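Buttons, winter, and my grandmother's sorting habit

I've been meaning to write about buttons for ages, and every time I start, I end up sitting on the rug with the tins open and an hour gone. So I'm writing this at the kitchen table with the tins in another room, which is the only way it will ever get done.

My grandmother kept everything that could be unscrewed, unpicked or snipped off. When a shirt wore out at the elbows it became dust cloths, but first the buttons came off, and they were threaded on a bit of cotton so the set stayed together. I have those strings still. Some of them are knotted so tightly that I've never been able to get them apart, and I've stopped trying. When we cleared her house in Wirnbridge, my cousins very sensibly took the lamps and the good chairs, and I came home with 4 cookie tins and a sore back.

I did once mean to find out how many there were, but I gave up on the first tin when I got to 546 and the cat walked through the piles. A man at the Villanueva flea market told me he owned 3000 and kept each one in its own paper envelope with a date on it. I admired him very much and knew right away that I would never be that person.

What I wanted was to be able to find things. If a coat loses a button in January you want the match by evening, and with tins you can't do that without tipping the whole lot out. Tipping them out is lovely, of course, and it's most of the reason I have them (the sound alone!), but it isn't much help when someone is standing in the hall with one sleeve on.
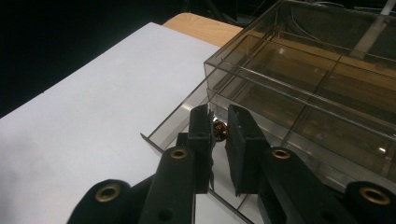 Small, round and brass-colored, in the smoky plastic organizer.

So I began sorting, and I did it wrong to start with. I went by color, since that's how they look prettiest. Then I discovered that I own an enormous number of whites, and that white is really cream, ivory, bone, oyster and something close to old teeth. Under the kitchen light I couldn't tell half of them apart, and in the morning I had to do them all again by the window.

Then I tried size, which is what my grandmother did, and I should have trusted her from the beginning. She used a scrap of cardboard with slits cut in it. If a button slid through the slit, down it went to the next one. I made my own from the back of a calendar and it works beautifully, apart from the ones with a shank behind, which get stuck and have to be judged by eye. Metal ones get a place to themselves. I don't like them rubbing against the old glass ones, and my friend Olaia Segura, who sews far better than I do, is very firm on that point too.

I should say that none of this has to cost much. A box with dividers is nice, but egg cartons did me perfectly well for the first winter, and I still use one for the tiny doll's buttons. The only thing I'd really tell you to avoid is anything with a loose lid. I learned that on the stairs.

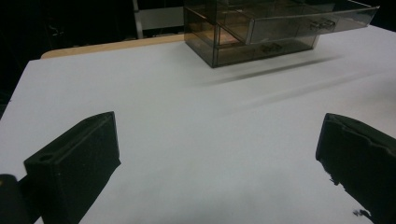

This page was last changed on January 21, 2023.

A few people wrote to ask about cleaning, so I'm adding a little. For plain plastic I use warm water, a drop of dish soap and an old toothbrush, and then I lay them out on a towel overnight. For wood, leather or anything covered in cloth, please don't soak it – a barely damp rag is plenty. Shell can have a quick wash but shouldn't sit in the bowl while you answer the phone, as I did in July. Metal I mostly leave alone. I like it a bit dull, and my one go with polish took the blacking right out of the pattern on a set of 6 that I was very fond of.

Do keep the strings, too, if you inherit any. I know it's tempting to cut everything loose and get on with it, but a set that stayed together is so much more useful than the same buttons scattered over five compartments. I now thread mine on embroidery floss and tie a bow, so the next person can get them undone.
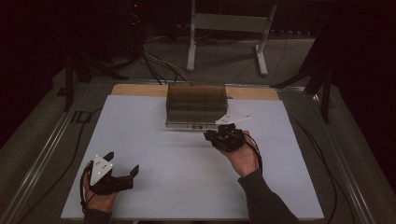

Murray Pirihi wrote to me that I'm too hard on sorting by color, and that he has kept his by shade for years and can lay his hand on any gray he wants. He puts a card between the warm ones and the cool ones, and only looks at them in daylight. He also says safety pins work better than floss, because you can take one button off without undoing the rest.

I've tried the safety pins this week and I have to admit they're quick, though I'd worry about rust in a damp house, and ours is damp from October on. I may do pins for the everyday shirt buttons and keep floss for the nice ones. Next I have the fourth tin to face, the one with the hooks and eyes and suspender clips all in together, and I've promised myself to start on it as soon as the table is free.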